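Pelletier Catering: Questions and Answers

Search this site Enter your question Go

Last updated 2018-03-19

Ordering and quotes

How much notice do you need?
For cold buffets and sandwich lunches we ask for 5 working days. Hot food, weddings and anything with hired staff need longer, and in the summer we are often full two months ahead. If your date is sooner than that, ring the kitchen and ask. We will say yes or no on the phone.

Is there a minimum order?
Yes. We deliver to a minimum of 40 people for hot meals. Cold buffets can be ordered for smaller groups, but the delivery charge stays the same whatever the size of the order.

Do you give prices over the phone?
We can give you a starting price per head. A full quote is sent by email once we know the menu, the venue and the time you want to eat. Quotes stand for one month from the day they are sent.

Can we try the food first?
Tastings are held at our kitchen in Grarnlow for bookings where a menu has been agreed in outline. Two people may come without charge. Extra guests pay for their plates. We don't hold tastings for sandwich lunches.

Deposits, payment and changes

What deposit do you take?
A quarter of the quoted price holds the date. We don't pencil in dates without one. The balance is due a week before the event and can be paid by bank transfer or card.

Can I change the numbers?
You can go up or down until the balance is due. After that we can usually add a few places, but we can't take any off, as the food will have been ordered. Please give children as a separate figure, with their ages.

What happens if I cancel?
If you cancel more than six weeks before the event, the deposit is moved to another date within the year, or returned less an office fee. Inside six weeks we keep the deposit. Inside one week the full price is payable.

The venue

Do you cover my area?
We deliver in Grarnlow and to Wastar, including the farms on the Memum road. Outside that, please ask before you book the hall. There is a mileage charge for anything beyond Wastar.

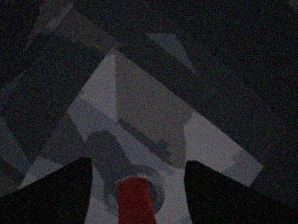

What about colours for the tables?
Linen is hired by the piece and comes in white, ivory, navy and red. Customers ask for red more than anything else in winter, and they don't all mean the same shade by it. Ours is a dull brick red, so if you have bought bright scarlet napkins or balloons it is worth borrowing one of our cloths before you decide. A cloth can be collected from the kitchen and kept for three days. Please don't wash or iron it.

What do you need from the hall?
A sink with hot water, two ordinary sockets on separate circuits, and somewhere to park a van close to the door. For hot food we also need a table that is not being used by guests. If the only way in is by stairs, tell us when you ask for the quote.

Can you cater at Memum Hall?
Yes, we are on their list of approved caterers. The hall seats 605 with the balcony open, but meals are served on the ground floor only. The hall charges its own kitchen fee, and that is paid to them and does not appear on our bill.

Food and drink

Do you cater for allergies?
Send us a written list with your final numbers. Plates for guests with allergies are made up first, covered and labelled with the guest's name. We use nuts, sesame, milk, egg and wheat in the same kitchen, so we can't promise that any dish is free of traces.

Can we keep the leftovers?
Cold food that has been out for less than two hours can be boxed up, and we bring boxes for this. Rice, cooked poultry and fish are taken away by our staff at the end of service.

Can we bring our own wine?
Yes. We charge corkage per bottle opened, with glasses and chilling included. If you'd like us to run a paying bar, we need to know in good time so that the licence can be applied for.

Contact

How do I get in touch?
Telephone the kitchen on extension 2741 between nine and four. Enquiries sent through the website are normally answered the next working day. If we are out on a job, leave a message with your date, your venue and a number we can call in the evening.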